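Speaker notes: Folding cloth, and what we leave to the hands
Talk for the household textiles evening, Ullham
Friday, January 25, 2019

Slide 1. Welcome
Wait until the door at the back is closed. Say good evening, and thank the people who came from Leria by the late bus. My English is slow, so I will speak slow also, and please stop me if a word is wrong.
Say at the beginning: this talk is on folding plain cloth. Sheets, pillowcases, tablecloths, napkins. Not shirts. For shirts there was the talk in September and the notes are still on the table by the coats.

Slide 2. Why I started to care
Tell the story of the linen room at Dendia. It was my first work in this country. We had 56 shelves and every person folded in her own way, so the piles leaned and one could never see what was a single sheet and what was a double.
For the first month I folded in halves as my mother did. The supervisor unfolded all of it again and showed me thirds. I was a little offended. Then I saw the shelf after one week, and it stood straight.
(Pause. People usually laugh at "offended".)

Slide 3. The surface
The table should be as high as your hip bone. A bed is too low for a long afternoon, but for a few pieces it is fine.
Put a blanket under. On a bare polished table the cloth slides away when you pull the second corner. I like a blanket in a colour which is different from the cloth, so the edge is easy to find.
Ask the room: who folds on the ironing board? Let them answer. Do not argue with them, there is no time.

Slide 4. Finding the edge
This is the longest part, take seven minutes.
Pick the cloth up from the heap at any place. Look for one straight edge, take it between the fingers and follow it until you come to a corner. Keep this corner. Follow the same edge to the next corner.
Many people look for two corners at once and turn the cloth over and over. It makes more creases than it had in the basket.
Explain the difference between selvedge and hem. The selvedge is woven and does not stretch much. The hem is sewn, and it can be longer on one side after many washings. If the two do not agree, follow the selvedge.
Demonstration with the big white napkin. Hold it up so the last row can see also.

Slide 5. Pinch and hold 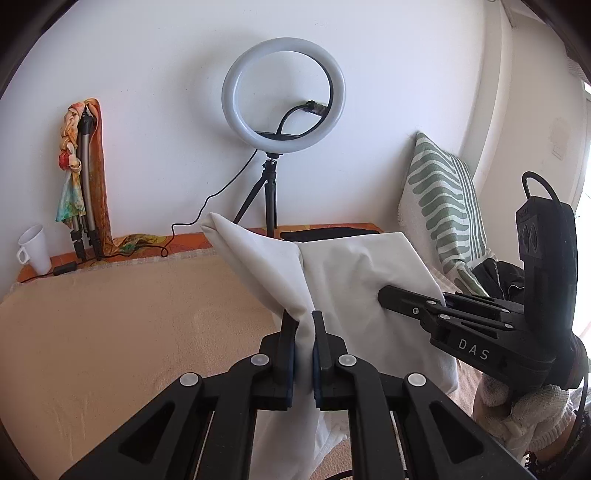
Pinch only a small fold. When you take a whole handful, the creases run out from your fingers into the panel and you must smooth them after. One hand pinches, the other rests on the cloth and keeps it in its place. Change hands only when the cloth is lying down.
Smooth from the middle to the outside, with a flat palm. Do not press hard yet. Pressing is for the end, when all the edges are one over the other.
If a corner has turned under, lift it and lay it again. Pulling it from the other side will move everything you did before.

Slide 6. Thirds or halves
Show the two piles. Halves are quicker and good for napkins. Thirds are better for sheets, and the folded side should look at you from the shelf.
In the Kaneko guesthouse they changed to thirds and kept over 500 pieces in the same cupboard as before. Say this number slowly, last time somebody heard fifteen.

Slide 7. Practice
Give one pillowcase to each pair. Ten minutes. Walk between the tables and correct only the edges.
The pillowcases must come back to me, they are borrowed.

Questions, if there are any. The one on fitted sheets will come for sure. Answer: tuck the corners one into another, make a rectangle as good as you can, and put it at the bottom of the pile.
Switch off the projector before the lights.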